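텐덤(Tendum) 한국어 그림책 서가 사업 중간 보고
받는 곳: 모디스(Modise) 지원금 담당 부서
보내는 곳: 브루섐(Brusham) 마을 도서실 텐덤 운영팀

보고 기간: 지원 시작부터 2월 말까지

먼저 드리는 말씀

지난 보고서를 읽고 보내 주신 의견에 감사드립니다. 그때 주신 의견 가운데 하나는 "책의 수보다 책이 어떻게 읽히는지를 더 써 달라"는 것이었습니다. 이번 보고서에서는 그 부분을 더 길게 쓰려고 했습니다. 저는 한국어가 모국어가 아닌 사람입니다. 도서실 동료가 이 글을 한 번 읽고 고쳐 주었지만, 어색한 표현이 남아 있을 수 있습니다. 뜻이 분명하지 않은 곳이 있으면 연락해 주시기 바랍니다. 다시 설명드리겠습니다.

사업을 처음 보시는 분을 위해 짧게 적습니다. 텐덤은 브루섐에 사는 한국어 사용 가정과, 한국어를 배우고 있는 이웃을 위한 그림책 서가입니다. 도서실 안쪽, 창문 옆의 낮은 책장에 있습니다. 지원금은 책 구입, 목록 작업, 책 수선 재료, 그리고 토요 모임이라고 부르던 읽기 모임의 다과와 인쇄물에 쓰고 있습니다. 읽기 모임은 이제 요일이 달마다 달라져서, 이 글에서는 그냥 읽기 모임이라고 하겠습니다.

1. 책 구입과 목록

2월 말까지 목록에 올린 책은 모두 194권입니다. 새로 산 책과 기증받은 책을 합한 것입니다. 기증받은 책 중에는 상태가 좋지 않은 것도 있었습니다. 곰팡이 냄새가 심한 책은 받지 않기로 했고, 기증하신 분께 이유를 말씀드리고 돌려드렸습니다. 한 가정에서는 조금 서운해하셨습니다. 그래서 지금은 책을 가져오시기 전에 읽을 수 있도록 안내문을 문 앞에 붙여 두었습니다.

목록은 질렉스(Jillex)라는 프로그램으로 만듭니다. 도서실에서 이미 쓰고 있던 것이라 따로 비용이 들지 않았습니다. 처음에는 한글 제목이 제대로 정렬되지 않았습니다. 'ㄲ'으로 시작하는 제목이 맨 뒤로 가고, 제목 앞에 따옴표가 있는 책은 검색이 되지 않았습니다. 정렬 문제는 설정을 바꾸어 해결했습니다. 따옴표 문제는 아직 남아 있어서, 제목을 입력할 때 따옴표를 빼고 메모 칸에 원래 제목을 적는 방법을 씁니다. 좋은 방법은 아니지만 찾는 사람에게는 불편이 없습니다.

로마자 표기도 오래 이야기했습니다. 도서실의 다른 직원들은 한글을 읽지 못합니다. 그분들이 책을 제자리에 꽂으려면 로마자가 필요합니다. 그런데 같은 작가의 이름이 책마다 다르게 적혀 있는 경우가 많습니다. 우리는 작가가 스스로 쓰는 표기가 있으면 그것을 따르고, 없으면 국어의 로마자 표기법을 따르기로 했습니다. 기준을 정하기 전에 입력한 책은 다시 확인해야 합니다. 이 작업은 절반쯤 되었고, 다음 보고 때까지 마치려고 합니다.

책등에는 색 스티커를 붙였습니다. 파란색은 글이 거의 없는 책, 노란색은 한 쪽에 한두 문장이 있는 책, 초록색은 글이 긴 책입니다. 처음에는 나이로 나누려고 했습니다. 그러나 한국어를 늦게 배우는 어린이가 '유아용'이라는 표시를 보고 책을 집지 않는 일이 있었습니다. 색으로 바꾼 뒤에는 어른도 노란색 책을 편하게 빌려 갑니다.

구입에서 계획과 달랐던 점도 적습니다. 신청서에는 전래 동화를 많이 사겠다고 썼습니다. 하지만 부모님들의 의견을 들어 보니, 집에 이미 전래 동화 전집이 있는 가정이 많았습니다. 부족한 것은 요즘 어린이의 생활을 다룬 책, 그리고 과학이나 동물에 대한 짧은 지식책이었습니다. 그래서 전래 동화의 비율을 줄였습니다. 예산 안에서 항목만 바뀐 것이지만, 신청서와 다르므로 여기에 분명히 적어 둡니다.

2. 대출

대출은 꾸준합니다. 가장 자주 나가는 책은 음식이 나오는 책과 무서운 이야기책입니다. 김치를 담그는 할머니 이야기는 반납되는 날 바로 다시 나가는 일이 많습니다. 두 번째 사본을 사자는 말이 있었으나, 그 돈으로 다른 책을 한 권 더 사는 쪽을 택했습니다. 예약을 받으니 기다리는 시간이 그렇게 길지 않았습니다.

반대로 잘 나가지 않는 책도 있습니다. 큰 판형의 책은 가방에 들어가지 않습니다. 내용이 좋은데도 도서실 안에서만 읽히고 집으로는 가지 않습니다. 다음 구입 때는 크기도 확인하겠습니다. 시 그림책도 대출이 적습니다. 다만 읽기 모임에서 소리 내어 읽으면 어린이들이 좋아하므로, 이것은 서가에서 빼지 않으려고 합니다.

늦게 돌아오는 책이 조금 있습니다. 연체료는 받지 않습니다. 늦은 가정에는 전화를 드리는데, 방학에 한국에 다녀오면서 책을 가지고 갔다는 대답을 여러 번 들었습니다. 여행 전에 기간을 길게 연장할 수 있다는 것을 모르고 계셨습니다. 대출 영수증의 아래쪽에 한국어로 한 줄을 넣었습니다.

잃어버린 책은 2권입니다. 한 권은 이사한 가정과 함께 없어진 것 같고, 다른 한 권은 언제 없어졌는지 모릅니다. 목록에는 '분실'로 표시하고 아직 지우지 않았습니다.

3. 읽기 모임

모임은 오전 10시에 시작합니다. 처음에는 오후에 했는데, 낮잠 시간과 겹친다는 말씀이 있어서 옮겼습니다. 순서는 단순합니다. 먼저 한국어로 한 권을 읽고, 잠깐 쉰 뒤에 같은 책을 다시 읽습니다. 두 번째에는 어린이가 반복되는 말을 함께 합니다. 번역은 중간에 하지 않습니다. 한국어를 모르는 부모님을 위해서 줄거리를 종이에 짧게 적어 드립니다.

번역을 하지 않는 것에 대해서는 의견이 나뉘었습니다. 어떤 분은 아이가 알아듣지 못해서 지루해한다고 하셨습니다. 실제로 책의 글이 길면 그런 일이 있었습니다. 그래서 모임에서는 노란색 스티커의 책을 주로 읽고, 초록색 책은 긴 휴일 전의 모임에만 읽습니다. 의성어와 의태어가 많은 책이 가장 잘 맞았습니다. '엉금엉금', '폴짝폴짝' 같은 말은 설명하지 않아도 몸으로 따라 합니다. 저도 이 모임에서 '뒤뚱뒤뚱'과 '비틀비틀'의 차이를 다시 배웠습니다.

할머니, 할아버지께서 읽어 주시는 시간도 만들었습니다. 신청서에는 없던 내용입니다. 한 어르신이 책을 덮고 어릴 때 들은 이야기를 그대로 해 주신 적이 있는데, 경상도 말이 많이 섞여 있었습니다. 어린이들은 그림이 없어도 끝까지 들었습니다. 허락을 받고 녹음을 하고 싶었으나 그날은 준비가 되어 있지 않았습니다. 동의서 양식을 한국어와 영어로 만들고 있으며, 초안이 나오면 귀 부서에 먼저 보내 드리겠습니다.

어려웠던 점은 겨울의 참석입니다. 날씨가 나쁜 날에는 모임이 아주 작았습니다. 버스가 다니지 않아서 취소한 모임이 2회 있었습니다. 취소 연락을 문자로만 보냈더니 받지 못한 가정이 있었고, 문 앞에서 그냥 돌아가신 분도 계셨습니다. 매우 죄송한 일이었습니다. 이제는 문자와 함께 도서실 전화의 안내 음성도 바꿉니다.

안내 전단은 거의 100장을 나누어 주었습니다. 식료품 가게, 병원 대기실, 한글 학교에 두었습니다. 새로 오신 분들께 어떻게 알고 오셨는지 여쭈어 보면 식료품 가게에서 보았다는 대답이 제일 많습니다. 병원에 둔 전단은 생각보다 효과가 적었습니다. 다음 인쇄 때는 글자를 크게 하고, 지도를 넣고, 병원 몫을 가게로 돌리겠습니다.

4. 책 수선

수선은 작은 일로 생각했는데 시간이 많이 듭니다. 그림책은 펼치는 부분이 먼저 약해집니다. 처음에는 투명 테이프를 썼습니다. 그러나 테이프가 누렇게 변하고 옆의 종이까지 당긴다는 것을 도서실의 다른 직원에게 배웠습니다. 지금은 얇은 한지와 풀을 씁니다. 풀이 마르는 동안 책 사이에 기름종이를 끼우고 무거운 사전을 올려 둡니다.

플랩을 들추는 책은 새 책도 빨리 상합니다. 떨어진 조각을 작은 봉투에 넣고 봉투에 책 번호를 적어 두기로 했습니다. 부모님께는 집에서 테이프로 고치지 말고 그대로 가져와 달라고 부탁드립니다. 이 말을 꾸중처럼 느끼지 않도록 안내문의 문장을 여러 번 고쳤습니다. 마지막 문장은 "찢어진 책도 반갑게 받습니다"가 되었습니다.

5. 예산

지출은 계획 안에 있습니다. 책 구입비는 예상보다 빨리 쓰고 있는데, 국제 배송료가 오른 것이 원인입니다. 한 번에 많이 주문하면 배송료는 내려가지만, 주민들의 신청을 기다리게 됩니다. 남은 기간에는 계절마다 모아서 주문하겠습니다. 다과비는 많이 남았습니다. 참석하는 가정에서 떡과 과일을 가져오시는 일이 많았습니다. 남은 다과비를 수선 재료비로 옮길 수 있는지 여쭙니다. 옮길 수 없다면 반납 절차를 알려 주시기 바랍니다. 영수증은 항목별로 묶어서 따로 보내 드렸습니다.

6. 다음 기간의 계획

로마자 표기 확인을 끝내고, 녹음 동의서를 완성하는 것이 먼저입니다. 그다음에는 한글 학교 선생님들과 함께 학급으로 빌려 주는 책 상자를 만들어 보고 싶습니다. 상자에 넣을 책의 기준은 아직 정하지 못했습니다. 학교에서는 같은 책을 여러 권 원하지만, 우리는 여러 종류의 책을 갖고 싶어 합니다. 봄에 한 번 만나서 이야기하기로 했습니다.

청소년을 위한 책도 물어보시는 분이 있습니다. 만화를 넣어 달라는 부탁이 많습니다. 이번 지원의 범위는 그림책이므로 지금은 사지 않고, 신청 쪽지만 모아 두고 있습니다. 쪽지에 적힌 제목들은 다음 신청서를 쓸 때 참고하겠습니다.

여름에는 창문 옆의 책장을 옮겨야 할 것 같습니다. 오후의 햇빛이 책등에 바로 닿아서 빨간색 표지가 벌써 조금 바랬습니다. 커튼을 달지, 책장을 안쪽 벽으로 옮길지 도서실과 의논 중입니다. 어린이들은 창문 옆자리를 좋아하기 때문에 저는 커튼 쪽을 바라고 있습니다.

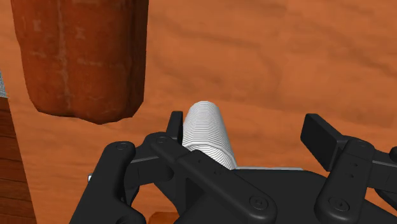
7. 첨부 서류와 회신 요청

첨부: 항목별 지출표, 질렉스에서 뽑은 도서 목록, 읽기 모임 줄거리 종이의 견본, 안내 전단

회신을 부탁드리는 사항은 다과비의 항목 변경과 녹음 동의서의 검토 방법입니다. 급한 것은 다과비입니다. 풀과 한지를 곧 다시 주문해야 하므로, 가능하시면 다음 달 초까지 답을 주시면 고맙겠습니다.

브루섐 마을 도서실 텐덤 운영팀 드림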